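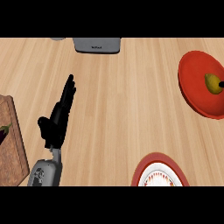 Blog > Workbench Notes > House rules for simulated kitchens

I have been meaning to write up our house rules for months, and then August came and the new folks came with it, and I found myself explaining the same things over and over at the coffee machine. So I am finally putting them down where I can point at them! Get comfortable, because I do go on a bit.

Some background for anyone who wandered in from the bread posts (hello, and yes, the rye is still going). My day job is at Cokard, where we build tabletop kitchen tasks in simulation and check the runs other people do with them. A robot with a hand on the end of its arm, a table, a few dishes, something to eat, and a sentence saying what ought to be moved where. It sounds like playing with a dollhouse, and some afternoons it really is. But by the end of last season we had 3,426 saved episodes on the shared drive, and when Leonie Partington went through a batch of them with me, we found that we could not agree on what half of them were supposed to prove. Same task name, three different ideas of when the pear counted as "in the bowl." That was a humbling week.

The first rule, then, is that success gets written down before anybody runs anything. I mean a proper sentence, with the object, the place it ends up, and whether the hand has to have let go. Letting go is the part people forget. If the fingers are still wrapped around an eggplant when the clock stops, one person will call that placed and another will call it held, and both of them will be quite sure of themselves. Our wording is "resting on the target, hand open, no contact." It is dull wording and I am very fond of it.

Second, leave some bare table. When I started I wanted every layout to look like a real kitchen at suppertime, with things crammed in elbow to elbow, and you can certainly build those, but they belong in their own set with their own name. For the ordinary set we want a good open patch of wood in the middle, so the arm has somewhere to travel and a miss looks like a miss. Otherwise you spend your morning arguing over whether the hand chose a bad path or just never had a good one.

Third, and this is the one I get teased for, extra objects stay in. A plate that has no part in the instruction is still part of the test. So is an appliance at the back that the arm has to keep clear of. Jolene Hapeta, who looked after the old Drikdale layouts before I did, used to strip them out when a run was going badly, and she will tell you herself that she regrets it, because the scores went up and we learned nothing from them. If you remove an object, it's a new layout and it gets a new number. We are up to 77 layouts now, which is more than I would like, but at least I know what is on each table.

Fourth, check what the robot's camera can see as well as what you can see. We all have the lovely free view where you spin around the table with the mouse, and it makes you feel like you know everything. Then you look at the view that gets recorded, and a bowl runs off one side and the plate is mostly missing at the bottom. That may be perfectly fine! Sometimes a partial view is just what you want to test. But say so in the notes, and don't let the person reading the results find it out on their own.

Fifth, seven runs at the very least before you put a number in a message to anyone. I used to say five. Then there was the Flarnham comparison, about which the less said the better, except that I had told a room full of people it was going beautifully.

The start pose is a smaller thing but I'll put it in. Fingers open, hand clear of the objects, and the same pose for everybody being compared. We had 11 start poses floating around at one point, all of them called "home" – some of them mine, I'm afraid.

Leonie wants a sixth rule about naming colors in the instructions, so that "the red one" is banned when there is a red bowl and a plate with a red rim on the same table. I think she's right, and I also think she should write it, so I'm leaving a space. The Barros people have a draft along the same lines that they've promised to send over, and I'll add whatever we borrow from it once I've read it through properly.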